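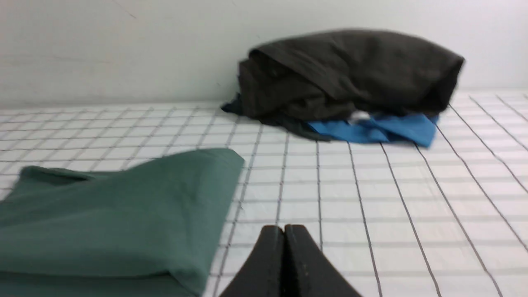 What is the most suitable way to store knitted cotton garments in a shared household drawer?
Folding flat and standing each piece on its folded edge gives the easiest access and disturbs neighboring items least.

4.2 Folding on a Marked Surface

Haslam and Fairclough compared folds made on a plain tabletop with folds made on a gridded mat. The Lockwood set contained 231 folds and the Leltton set 304. Soft fabric rarely holds a sharp crease, and a loosely layered bundle was accepted in both sets — provided that no sleeve or hem hung free.

Figure 2. Folded green cloth on a white mat with a printed grid.

Folds were scored by the same two raters throughout.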